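Handout 4: Drying and draining (H. Bisht)

Read before the August session. Most advice on dish drying comes from people selling racks, so treat it with suspicion, mine included.

Two tiers are supposed to double the space. I doubt it. Look at how a bowl sits on the lower one, and ask what you could still get in beside it.

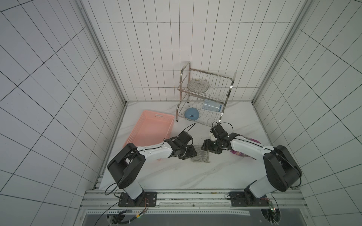
Fig. 1. Two-tier steel rack, small wire rack, pink basket.

Perforated baskets get the same easy praise. Holes let air in, but they also give you more edges to scrub, and smooth plastic shows every mark. The Drikton leaflet claims 70 uses for one basket. I stopped counting at draining and carrying.

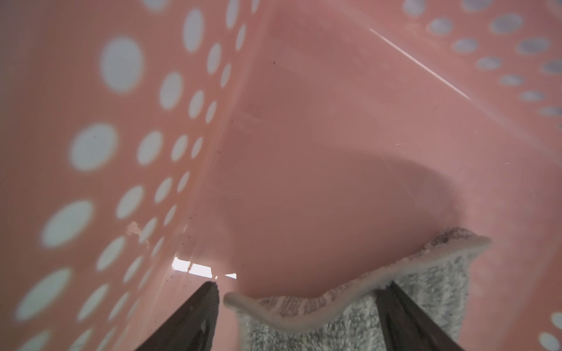
Fig. 2. Basket wall from inside. Note the dark specks near the seam.

Cloths: a deep pile is sold as more absorbent. Maybe so. Weigh yours dry, then wet, and bring both figures. "It feels thirsty" is not a result. Check the binding and the hanging loop as well. 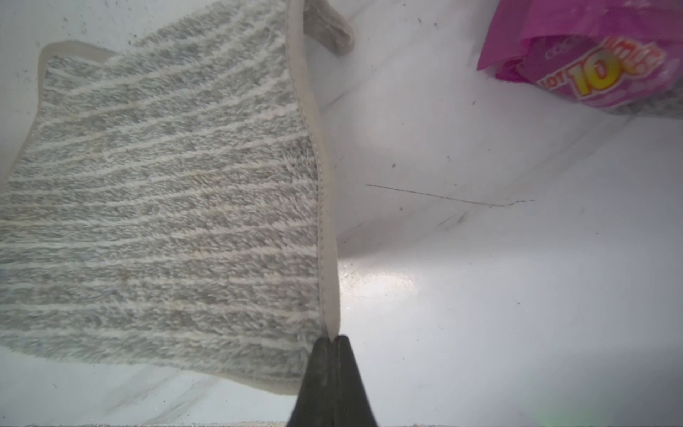
Questions to bring

Would you buy the second tier again?
Where does the water go?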